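**Repainting an old metal desk: strip it or just scuff it?**

**lmaes** wrote:

Picked up a steel office desk from a school clearance for 31 dollars. It has at least two coats of paint on it, the top one a sort of olive. Drawers run fine. I want it a plain dark color for the spare room. Do I need to take it to bare metal, or can I sand the surface and paint over?

**Solange B** wrote:

Scuff it with 220, wipe it down, prime, paint. I've done three filing cabinets and a locker that way and they all still look good. Stripping is a weekend of misery for no gain unless the old paint is flaking.

**cheng_en** wrote:

I disagree with that for a desk. A filing cabinet doesn't get elbows on it all day. If the bottom coat lets go, everything over it goes too. Also, school furniture that old could have lead paint. Test it before anybody sands anything.

**Solange B** wrote:

Agree on the lead test. Still don't agree on stripping.

**jqiu** wrote:

I did a typing table last September and went back and forth over the sheen more than anything else. I wanted black and bought gloss first. It showed every dent.

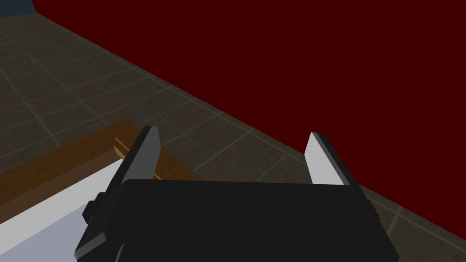 Flat black is what I'd use on a desk, with one warning about edges. A big flat panel in a dark matte color hides almost everything, but an edge with a bevel will still pick up light. You get a faint gray line along it, same as on the top edges of the black housing in my picture. I like that look. If you don't, go one shade lighter so the line stands out less. Either way, sand the edges by hand, since any ripple in them will show.

**lmaes** wrote:

Thanks all. Bought a lead kit this morning. If it comes up clean I'll scuff the body and strip only the top.

**cheng_en** wrote:

That's a fair compromise. Use a gel stripper on the top and keep it off the drawer fronts. Going up to 3000 grit like some videos tell you is a waste on a flat finish.

**Solange B** wrote:

Let the paint cure two weeks before you put anything heavy on it. One week isn't enough, I have a lamp ring on a cabinet to prove it.

**lmaes** wrote:

Kit says no lead. Starting on the top tonight.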